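Wutside Knitted Chair Throw, Striped

Home / Soft Furnishings / Throws & Covers

We've been making the Wutside throw since April, and we still get a little excited every time a new batch comes off the machines! It started as a blanket for the end of the bed, but so many of you wrote to say you'd put it over a tired old chair that we went back and changed the shape to suit.

The knit is a cotton and wool mix, soft enough to lean a bare arm on and heavy enough to stay put when you get up to answer the door. It has plenty of stretch, so it will go over a straight back or a rounded one, and you can tuck the spare length down behind the seat (a rolled-up magazine pushed in after it helps a lot).

Choose from the narrow Fanov stripe or the wider Osagie stripe. Both come in 9 colorways, and both look lovely over a plain cloth in something bright, if you're the sort of person who likes to layer. 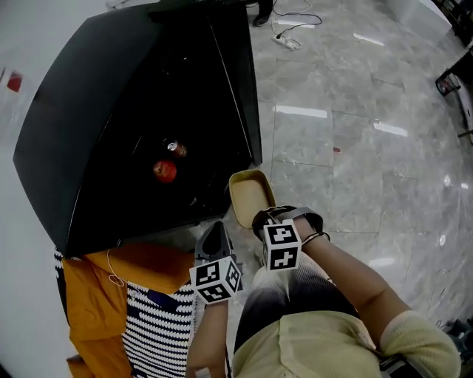 Wash it cool, on the gentlest setting you have, and dry it flat on a towel. Please don't hang it by the corners, as a wet knit is heavy and will grow on you. Small snags can be eased back through with a blunt needle, and we tuck a short length of matching yarn into every parcel for bigger mishaps.

Weight: 29 oz
Made for us by: Vudard
Returns: within 20 days, unwashed please
Delivery: up to 7 working days

Page updated July 2025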